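Hi Ertuğrul – quick one on the Wullow kit before the June review. We're six weeks into the trial license, and I'm having more fun than I probably should!

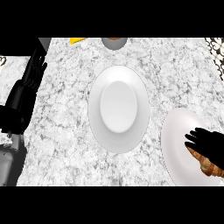

Zosau, 12 Apr 2020

The croissant task in the simulator, with the right hand holding the pastry over the second plate. We've logged 91 runs so far, and 8 of them ended in a drop. Support has been quick – two tickets, both closed. I'd like to keep the license through June.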